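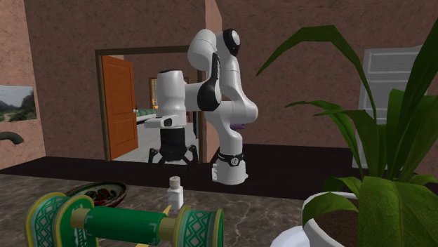
Keeping on top of medical bills and health fund claims at home

When my second was born I had a drawer in the kitchen that wouldn't close. It was the one under the toaster, and it held every receipt, referral, benefit statement and appointment card our family had collected, along with takeaway menus and a fair few dead batteries. I missed a claim worth 189 dollars that way, simply by leaving it too long under a pile of other paper, and I was cross about it for weeks. So I've put together the tips that have worked in our house, with a few from readers mixed in. Take what suits you and leave the rest!

Choose one spot, close to where you open the mail

For us it's the end of the kitchen bench. I tried a lovely filing box in the study for most of a year and it stayed lovely and empty, as I never once carried a bill down the hall. A plain document wallet with 4 pockets does the job — to pay, to claim, waiting, and finished. If you're short on bench space, a wallet hung on a hook inside the pantry door is just as good, though check it clears the shelves first (mine knocked the rice over every time).

Write on the bill itself

As soon as it's paid, I write the date, how I paid and the receipt number across the top in pen. When the claim goes in, I write that date too. Sticky notes fall off, and I don't trust myself to remember which dentist visit was which.

Photograph thermal receipts the same day

Chemist and physio receipts are often printed on that shiny paper that fades, and they fade faster if they're anywhere near the stove or a sunny window. Take a photo in good light with the whole receipt flat, and put it in an album on your phone called Health. Saron Hailu wrote in to say she tucks hers inside a folded sheet of ordinary paper as well, and keeps them well away from plastic sleeves.

Ask for the item numbers

If you're booked in for a procedure, ask the rooms for a written quote with the item numbers on it, then ring your health fund and read them out. Ask what they'll pay, what the gap will be, and whether your excess applies. Do the same for the anaesthetist, who usually bills separately — we got caught by that one with my husband's knee. Jot down the name of the person you spoke to and any reference number, and pop it in the waiting pocket.

Put aside a little every payday

We move 18 dollars a fortnight into an account I've nicknamed Teeth. It doesn't cover everything, but it has taken the sting out of new glasses more than once.

Have a sort-out in March

By then the Christmas bills have settled down and there's still time before the end of the financial year. I make a pot of tea, tip out the finished pocket and match each bill to its benefit statement. Anything that doesn't match goes back to waiting, with a phone call pencilled in on the calendar.

Adalberto Queiroz asked how long to hang on to it all. I keep ours for five years, in big envelopes marked by year on top of the linen cupboard, and shred the oldest one when the new one goes up. Your fund can tell you its own time limit for claims, so give them a ring if you've got something old at the bottom of a drawer.

Last updated 1 November 2022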